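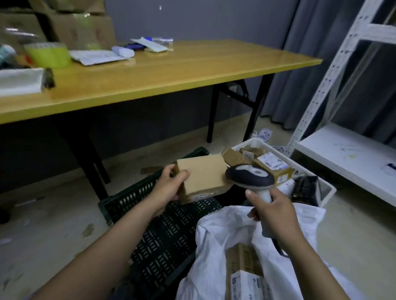 The Irwood set was built to test one narrow question: can a policy learn when to bring a parcel and a scanner together, and from which side, using only head-camera video of people doing the job? Parcel scanning suits this question well. The task is short, it repeats, and both hands have separate roles that rarely change. One hand presents the item and the other aims. The part that varies is everything around them. Parcels sit in sacks, crates and baskets, often on the floor and often overlapping, and the scanner's coiled cable can hang across the same space the next parcel has to come out of. A small plain box with just a white strip along its lower edge gives the model much less to work with than a large printed label does, so we kept items of both kinds in the training split and did not balance them by size.

The full set holds 149 recordings with some 2000 scan attempts. We define an attempt as the span from the first contact between the free hand and a parcel to the release of that parcel. Attempts were marked by hand by 2 annotators working separately. Where their start or end points differed by more than half a second, the span was reviewed again and one boundary was chosen. We dropped 13 recordings before training, all for timing faults between the video and the wrist tracker.

3.3 Presentation phase

Each attempt is split into reach, presentation and release. Presentation is the phase we care about most. It starts when the parcel has cleared its container and ends when the hand begins to lower it. During this phase the Ding policy predicts two things at every step: the pose of the held parcel relative to the camera, and the pose of the scanner head relative to the parcel. The second prediction is what lets the arms correct each other. If the parcel rotates a little in the grip, the scanner target moves with it, and no new plan is needed.

Soft mailers were harder than boxes. A box has flat faces and its label usually stays in one plane. A mailer bends under its own contents, and the label bends too. People handle this by gripping near an edge and tilting the parcel until the print faces them. We did not code this behavior by hand, but the tilt shows up clearly in the predicted poses once mailers make up a fair share of the training data. 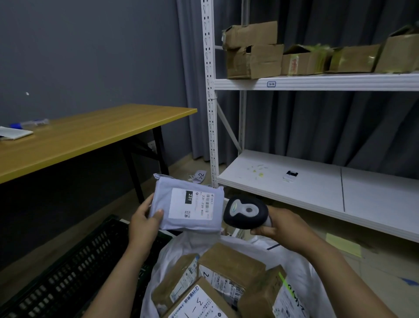

Figure 2. Presentation phase with a soft mailer. The left hand holds the parcel by a lower edge and tilts it; the scanner is aimed from the right of the label.

We compared Ding with Randon, a baseline that uses the same image encoder but plans each arm alone. Both ran on the Esix two-arm station with the same grippers and the same scanner mount. On rigid boxes the two methods were close, and we do not claim a difference there. On mailers, Ding finished more attempts without a second aim, and its scanner path was shorter. Most of the Randon failures had the same pattern - the scanner arm went to where the label had been at the start of the phase, while the parcel had sagged or turned in the meantime.

Label direction mattered less than we expected. Labels turned sideways to the camera are common in the recordings, and neither method lost much on them. Tape and handwriting close to the barcode were a bigger source of error, mainly for the pose estimate and only rarely for the decoder in the scanner itself.
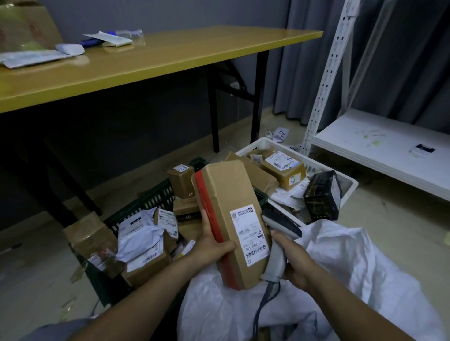
One reviewer of an earlier version asked whether the gain came from the joint prediction at all, or simply from Ding seeing the parcel for longer before the scanner arm moved, and suggested delaying the baseline by the same amount. We ran that test. The delayed Randon variant improved on mailers but stayed behind Ding, and it was slower on every item type. The same reviewer noted that a fixed overhead reader would avoid the aiming problem. We agree for stations where one can be mounted. Our setting assumes a handheld unit and parcels that are still in their sacks, and the reach results in the next section depend on both.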